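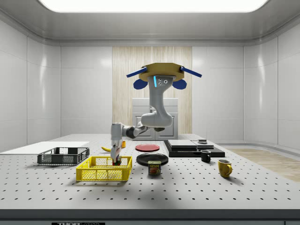 Political Parties and Elections
Unit 5: Choosing a Running Mate

Reading time: 4 min

Purpose of this unit

Students have already examined how a party arrives at a nominee for its highest office. This unit considers the second name on the ticket. The running mate is usually selected by one person, the nominee, and then approved by delegates who have little practical ability to refuse. Students should come to the seminar able to explain how that arrangement developed and what can be said for and against it.

1. Historical background

Under the original text of the United States Constitution, presidential electors did not vote separately for vice president. Each elector cast two votes, and the runner-up took the second office. The election of 1800, in which two candidates of the same party received an equal number of electoral votes, exposed the weakness of this design. The Twelfth Amendment, ratified in 1804, required electors to cast distinct votes for president and vice president.

For much of the nineteenth century the second place on the ticket was settled by party leaders at the convention. It was commonly used to reward a faction whose preferred candidate had lost the nomination, or to secure a large and closely divided state. The presidential nominee might have little say in the matter. During the twentieth century the choice passed gradually to the nominee, and by the second half of that century the convention vote had become largely a formality.

2. Balancing the ticket

The term "balance" is used loosely in news coverage. In this course it refers to four separate things, and written work should make clear which is meant.

Regional balance: the two candidates come from different parts of the country.
Ideological balance: the candidates stand in different wings of the party.
Balance of experience: a nominee from outside the capital is joined by a long-serving legislator, or the reverse.
Demographic balance: the candidates differ in age, sex, religion or ethnic background.

A single selection may serve several of these aims at once. It may also serve none of them. Some nominees have chosen a partner who closely resembles them in age, region and outlook, in order to strengthen a message already in place.

3. Does the choice affect the result?

The evidence is mixed. Older studies looked for a home-state advantage, and most found it to be small. More recent work asks whether the selection changes how voters judge the nominee. On this view the running mate matters as a piece of information: voters learn something about the nominee's judgment from the first major decision of the general campaign.

Students should be cautious with polls taken in the days after an announcement. The announcement often falls close to the convention, and the two effects are difficult to separate.

4. Seminar exercise: the Dramholm ticket

The state of Dramholm elects a governor and lieutenant governor on a joint ticket. The nominee of the Flivano Party, a former mayor of Brarnham, has won a convention of 400 delegates after a long contest. Her chief rival, Senator Eichhorn, finished with 88 delegates and strong support in the rural counties. Party rules require a running mate to receive more than 50 percent of the convention vote. The nominee may submit one name, and a second only if the first is rejected.

Work in pairs and prepare a memorandum to the nominee. It should address the following points.

Whether Senator Eichhorn should be offered the place, and what might be expected in return.
How a public refusal by the senator would be handled.
Whether the delegates are likely to use their power of rejection, and what it would cost them to do so.

The memorandum should be written in plain language and should reach a recommendation. Papers that list the options without choosing among them will lose marks — this was a frequent weakness in earlier work. The exercise is marked out of 100.

5. Points for discussion

Would a separate primary for the second office produce stronger candidates, or merely divided administrations? Should parties publish the criteria used in vetting? Consider also the case in which a running mate withdraws after the convention has closed. Party rules commonly give a national committee the power to fill the vacancy, and the delegates who approved the original ticket may have no further part in the decision.

Unit 6 is taught in September and deals with party platforms. Students should bring their marked memoranda to the first meeting.

Course convener: Benedikt Heitmann
Last revised 2 June 2019

4 shares | 0 comments

This site uses cookies to improve your experience. By continuing to browse, you agree to our use of cookies. Accept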